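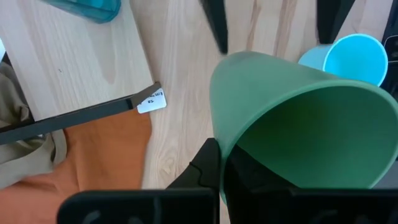
食器棚の中でいちばん始末に負えないのはコップだと、私は前から思っている。皿は重なる。椀もまあ重なる。コップは大きさも口の広さもばらばらで、捨てる決心がつかないまま増えていく。だから「コップの置き方を変えれば台所が変わる」などと言われると、まず眉に唾をつける。木の天板に水色のプラスチックのコップが横倒しになり、その手前でくすんだ緑のコップが傾いている。うちの台所でも毎日のように見る光景で、置き方の思想でどうにかなるものかと思う。それでもMirjam Wieserさんに会いに行ったのは、著書『Stasex』を264ページ、最後まで読んでしまったからだ。腹を立てながらだったが、読んだ。

Wieserさんは「Skukik」という屋号で家庭の台所の整理を請け負っている。本にある主張は単純で、コップは積むな、しまい込むな、段差をつけて並べろ、というものだ。段差には板を一枚使う。天板より少し高いところに板を渡し、背の高いものや口の広いものをそちらに上げる。手前の低いところには小ぶりなものを置く。

それだけですか、と最初に聞いた。失礼な聞き方だったと思うが、彼女は平気な顔をしていた。

「それだけです。それだけのことに一冊書いたのかと、よく言われます」

私もそう言うつもりだった、と伝えると、少し笑った。

積んではいけない理由を聞いた。私の家ではプラスチックのコップは重ねて置く。場所をとらないし、落としても割れない。困ったことといえば、たまに二つがくっついて抜けなくなるくらいだ。

「くっつくのは困りごとのうちに入らないんですか」とWieserさんは言う。「抜けないコップは使われなくなります。いちばん下のものは、しまった日からずっと下にある。持っていることを忘れて、また買う。私が伺うお宅では、たいていそうなっています」

たいてい、というのはどのくらいですか。

「数えていません。数えると商売の宣伝になるので」

うまい逃げ方だと思ったが、数字を出されても私は信じなかっただろうから、そこは引き下がった。

納得できなかったのは板のことだ。本には「Spanos」という専用の棚板が出てくる。1,859円。ホームセンターの端材なら小銭で済む。整理の本を読んでいると、最後に何かを買わされることがよくある。減らせと言われて読み始めて、気がつくと収納用品をかごに入れている。あれにはうんざりしている、と正直に話した。

「端材でいいですよ」。拍子抜けするほどあっさりした返事だった。「本にもそう書いたんですが、編集の段階で後ろの注に回りました。角をやすりで落として、ぐらつかないように置ければ十分です。Spanosを作っているところには叱られるかもしれませんね」

帰ってから確かめると、巻末の注に本当に書いてあった。字がずいぶん小さい。

もう一つ、扉のない場所に並べたらほこりがつくだろうとも聞いた。本には「毎日使うものにほこりはつかない」とある。毎日使わないコップはどうするのか。来客用、子どもが昔使っていたもの、旅先で買った派手な色のもの。

「それは別の問題です。毎日使わないものは、この板に載せません」

では、どこに置くんですか。

「箱です」

結局しまうんじゃないか、と私は言った。しまい込むなという本を書いた人が、箱にしまえと言う。彼女はしばらく黙って、テーブルの木目を指でなぞっていた。

「そこは弱いところです。書いているときから、わかっていました」

インタビューでこういう答えが返ってくることは少ない。認めたから主張が正しくなるわけでもないが、少なくともこちらの質問は届いていた。箱には何が入っているかを書いた紙を貼り、一年開けなければ手放すことを考える、という続きの説明もあった。手放せない人はどうするのか、と聞くと、「手放さなくていいと思います。ただ、その箱の上に別の箱を置かないこと」とのことだった。

素材や形を混ぜることについても意見が分かれた。ターコイズ色の取っ手つきのマグがあり、そのすぐ後ろに透明なグラスがあり、奥に辛子色の小さなコップがある。右の一段高い板には、青緑の半透明の背の高いタンブラーと、くすんだ緑の大きなコップ。私ならグラスだけは離したい。マグの後ろに透明なものがあったら、手を伸ばしたときに引っかけそうで落ち着かない。

「私も、ガラスを後ろに置くのは勧めません」とWieserさん。「ただ、種類別に分けるのも勧めないんです。飲みたいものがあって、それに合う一つを取る。素材で選ぶ人はあまりいません」

私は素材で選ぶ。麦茶はガラスがいいし、薬を飲むときはプラスチックでいい。そう言うと「では、ご自分のやり方で」と返された。反論というより、相手をするのをやめた感じだった。

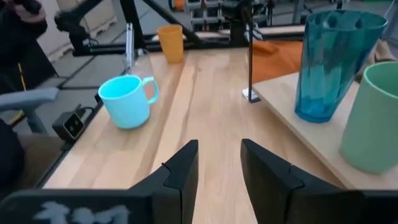
見た目が揃わないのがどうしても嫌だ、という感想も『Stasex』の読者から寄せられている。本のとおりに板を渡してコップを並べてみたが、色も高さもまちまちで、台所に入るたびに気が散る。結局、全部を棚に戻して扉を閉めた。扉というのはそのためについているのではないか、という趣旨だった。

この感想をWieserさんに読み上げると、否定はしなかった。「扉を閉めて落ち着くなら、閉めたほうがいいです。ただ、その方は一度出して並べたわけですよね。そのとき何を持っているか、ご覧になったはずです」

それは負け惜しみでは、と聞くと、「半分は」と言う。

彼女の家の台所についても尋ねた。整理の専門家の家は見せるために整えてある、と私は疑っている。

「うちは流しの横に出しっぱなしの日が多いです。倒れているのもあります。横になったコップは、立てればいいだけですから」

立てる人がいつも同じ人だと、それはそれで揉めませんか。我が家ではこれが一番の火種で、置き方の方法論がどれだけ立派でも、倒れたコップを起こす係が一人しかいない家では役に立たない。本にはそのことが一行も出てこない。

Wieserさんは、次の本で書くかもしれない、と言った。仮の題は『Jirninano』だという。意味を聞いたが、まだ決めていないそうだ。題だけあって意味のない本というのもどうかと思う。発売されたら読むつもりではいる。

その後、家にあった端材にやすりをかけて、流しの脇に渡してみた。背の高いコップを上に、残りを下に。五月から使っている。重ねていたころより取り出しやすいのは認める。奥のものに手が届きにくいのは前と同じで、ほこりについては、やはりつく。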